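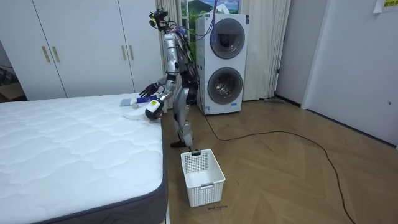
A large white mattress in a bedroom with a herringbone floor.

Dust mite allergy

Dust mite allergy is an immune reaction to proteins produced by house dust mites, small relatives of spiders and ticks that live in household dust. The reaction mainly affects the nose, eyes, lungs and skin. It is a common cause of year-round nasal symptoms and can make asthma and eczema worse. The mites do not bite people and are not known to spread disease in the home.

Cause

The proteins that trigger the allergy come mostly from mite droppings and from the broken-down bodies of dead mites. The particles are fairly heavy. They settle soon after being disturbed and stay in the air for a shorter time than cat or dog allergens. For this reason most exposure takes place close to the source, as when a person lies down, turns over in bed or shakes out a blanket.

Mites feed on shed human skin. They do not drink, and take up water from the surrounding air through their bodies. Warm rooms with moist air suit them well. In dry climates, at high elevations and in homes heated through a cold winter, numbers are usually much lower. Bedding, upholstered chairs, carpets and stuffed toys hold the largest populations. Bare floors hold few mites, though dust may collect on them.

Symptoms

Typical symptoms include:
Sneezing, often in runs after waking
A runny or blocked nose
Itchy, red or watery eyes
Itching of the throat or roof of the mouth
Cough, wheezing or tightness in the chest in people with asthma
Dry, itchy skin in people with eczema

Symptoms are often strongest at night and in the morning. Long-term nasal blockage can lead to mouth breathing, poor sleep and tiredness during the day. A fever is not a feature of the allergy and points to another cause.

Diagnosis

Diagnosis starts with a history of when and where symptoms occur. A skin prick test places a drop of mite extract on the forearm or back, and the skin under it is lightly pricked. A raised, itchy bump within twenty minutes shows that the person is sensitized. Antihistamines can hide the result and are normally stopped several days beforehand. A blood test for specific antibodies is used when skin testing is not suitable.

A positive test does not by itself prove that mites cause the symptoms. Many sensitized people have no complaints. The result has to be read together with the history.

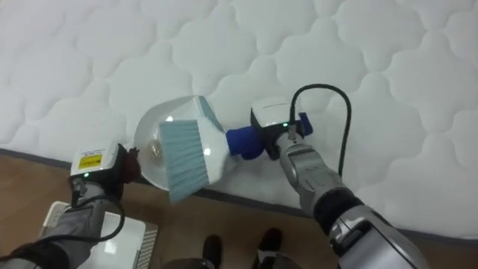

Quilted mattress surface, with a dustpan and brush.

Reducing exposure

Measures in the bedroom are usually tried first. Tightly woven covers that fully enclose the mattress and pillows keep mites and their droppings away from the sleeper. Sheets and pillowcases are washed weekly in hot water, which kills mites and removes allergen. Cold washing removes part of the allergen but leaves many mites alive. Items that cannot be washed hot may be tumble dried on high heat or frozen for a day or longer, then washed to remove the remains.

Indoor humidity is kept below 50 percent where the climate allows. Vacuum cleaners with sealed, high-efficiency filters release less dust than older types. Dusting with a damp cloth spreads fewer particles than dry dusting or sweeping. Air cleaners have a limited effect on mite allergen, as so little of it stays in the air.

Evidence for these measures is mixed. Single steps, such as covers used alone, have often shown little or no clinical benefit in adults. Combined programs have given better results in some groups, mainly children with asthma. The Flanado household study followed 254 homes and recorded lower allergen levels on covered beds, while symptom scores changed in only 34 of them. A later postal survey in Clitov, sent to 2,000 addresses, did not measure allergen and relied on self-reported symptoms.
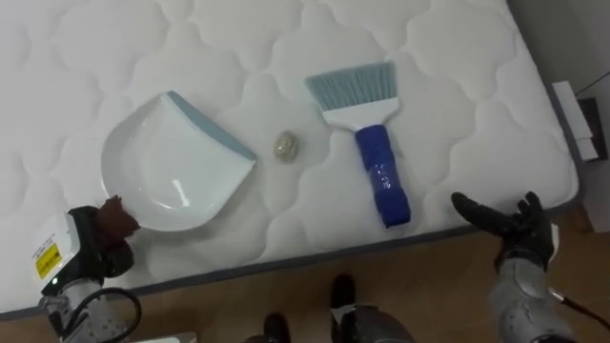 One respondent to the Clitov survey objected that the questions treated cleaning as a matter of effort, when in a rented apartment with damp outer walls the humidity could not be brought down by any amount of washing. The Skerkora version of the form added items on ventilation and building condition.

Treatment

Antihistamine tablets relieve sneezing, itching and a runny nose. They do less for blockage. Steroid nasal sprays act on all the main nasal symptoms and work best when used daily. Rinsing the nose with salt water, made with sterile, distilled or previously boiled water, may give added relief. Decongestant sprays are limited to a few days, after which they can cause blockage of their own. Asthma is treated separately with inhaled medicines.

Allergen immunotherapy exposes the patient to measured doses of mite extract, by injection or as tablets dissolved under the tongue. A full course commonly lasts three years or more. Severe reactions are rare but possible, and injections are given where they can be treated. Immunotherapy is generally not started in people whose asthma is poorly controlled.

See also

Allergic rhinitis
Asthma
Eczema
Indoor air quality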